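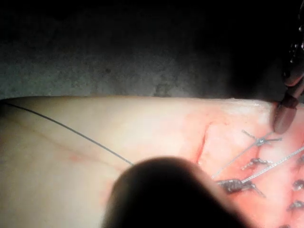
A short incision in a practice pad, with red staining around it.

May 18, 2023

I finally went back to Brodevby over the weekend. I bought it in December, played two evenings and put it down when the save file stopped loading. The latest patch was meant to sort that out, so I started a new town from scratch.

For anyone who hasn't played it, Brodevby is a slow building game set on a river. You run ferries, dig clay and try to keep people fed through the winter. The map is small -- about 200 tiles across -- but it fills up quickly and you end up knocking down half of what you built in the first hour.

Saving works now. I've had 17 hours out of the new town and it has loaded every time, including after a crash. The crash came when I opened the trade screen while a ferry was docking. I tried to make it happen again and couldn't.

The ferries themselves are still a bit dim. If you have 2 docks on the same bank they will all queue at the first one, even when the second is empty. My fix is to close the first dock for a day and open it again. It's a nuisance but it clears the queue.

The other change is that bricks now cost 50 coins a load, which slows the middle of the game down a lot. I'd leave the brickworks until you have a proper grain store. I did it the other way round and lost most of a winter.

Next I want to try the Orno map, which starts you on the marsh with no bridge. I also still have Stemo sitting there unfinished, so that may come first.

We use cookies to remember your settings and count visits. By carrying on reading you agree to this. Accept | Manage cookies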